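From: Ward Michiels
To: dagdag-users
Date: Wednesday, September 18, 2019
Subject: Re: [dagdag-users] Folding trousers, where to start each episode

Glenys Hulme wrote:
> We are about to start on clothing with the hand-held grippers and I would
> like to hear from people who have done it. So far we have only done
> kitchen things, cups and cutlery, where it is obvious when the task begins
> and when it ends. With trousers I don't know what to call the start. Do
> you lay them out flat every time, or drop them on the bed and let the
> person sort it out? Teun Schouten says flat, Jeanine says dropped, and I
> have to write the instruction sheet for the people who will be doing it.
>
> Second question, do you let people regrasp as often as they like? Our
> folders at Clellis tend to fuss with the hem.
>
> Glenys

Hi Glenys,

We did both, in that order, and I would do it in that order again.

Flat first. For the first 300 episodes the trousers started spread out on the bed, waistband to one side and legs to the other, and the person began with both grippers open over the cloth. The camera on the gripper then gets a good look at the whole garment before anything moves, and that part of the recording turned out to matter more to us than the fold itself. If the person rushes in, you lose it. Our sheet says to hold still over the garment and count to three before the first grasp.
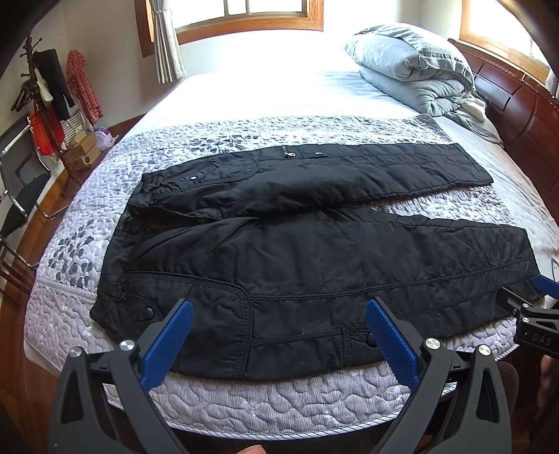

Padded trousers laid out on the bed, gripper open.

Padded ones like these are a poor choice for week one, by the way. We used them because we had them. The fabric is smooth and a bit shiny, and there are wrinkles and quilted seams all over, so a pinch in the wrong place can take the outer layer and leave the padding where it was. Thin cotton is easier. But if your robot is going to meet padded clothes later you will want them in the set, so put them in from the second week on.

Snaps and zipper pulls need a line on your sheet as well. People like to grab them because they stick up. Ours now says to take cloth and leave the hardware alone. Before we had that line, the policy learned to go for the pocket snaps, and on a pair without snaps it hovered over the hip and did nothing. Elie Abu Hammour spent most of a week on that before he went back and watched the recordings.

Dropped starts came after. We had the person lift the trousers by wherever was nearest, let go, and begin from whatever shape they landed in. The trouble is that two people will treat the same heap in completely different ways. One will shake it out in the air, another will pull at it on the mattress until it is flat. Both are fine as housework, but mixed together with no label they gave us a robot that lifted, paused, put down and lifted again. So we split it into separate tasks:

1. Lift and lay flat, from any starting shape.
2. Flat to folded in half along the length.
3. Folded in half to final fold.

Each is recorded on its own and each has its own start and end. The person says the number out loud at the start. It sounds fussy, but it saved us a great deal of cutting afterward.
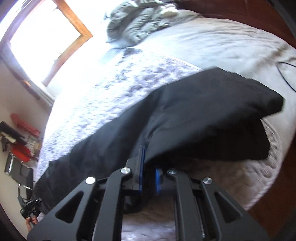

For number 1 the lift is where you will spend your time. One gripper takes the cloth and comes up, and the other should stay close by, ready for the second grasp. If the second hand wanders off out of the main camera's view while the first is lifting, we throw the episode away. We were too soft about this at first and kept everything. Out of 1000 recordings in the first round we would have been better off with far fewer.

Black cloth is a nuisance, too. Black grippers on a black garment, and a bright window on the far side of the bed, and the auto exposure does what it likes. Pull the curtains or turn the bed if you can. We got by with fixing the exposure before each session and using a pale cover under the clothes, so at least the outline is clear. A patterned cover is all right, and I would use more than one so the robot doesn't learn the bed.

On regrasping: yes, let them, but cap it. We allow 4 per episode. Past that the person puts the garment down, opens both grippers, and the episode is marked as failed. Don't delete the failed ones. Elie uses them for something, ask him.

The hem fussing you mention I know well. We fixed it by changing the end condition. The episode is over when the grippers are open and clear of the cloth, and the sheet says nothing about neat. If you ask for neat you get 20 seconds of tiny pats that no robot can learn from, at least none of ours.

As for doing this by remote control instead, we tried it on the arms at Sestholm for the same trousers. It works, but it is slow, and the operators can't feel when the cloth is slipping. With the hand-held grippers you get some of that through the handle. I would keep remote control for correcting the robot once it has a policy, and collect the bulk by hand.

One practical thing. Check the mapping of left and right in Skedgate before every session if your grippers are numbered. We had a whole afternoon with the two swapped, and the tool doesn't warn you. The old script flips them back if you need it, but it only handles single files.

I can send you our sheet. It is two pages and the second one is mostly about charging. Let me know whether you want the version for beds or for tables, they differ in where the person stands.

Teun, if you are reading this, did the longer finger pads make any difference on thick cloth? You said in December you would try them.

Ward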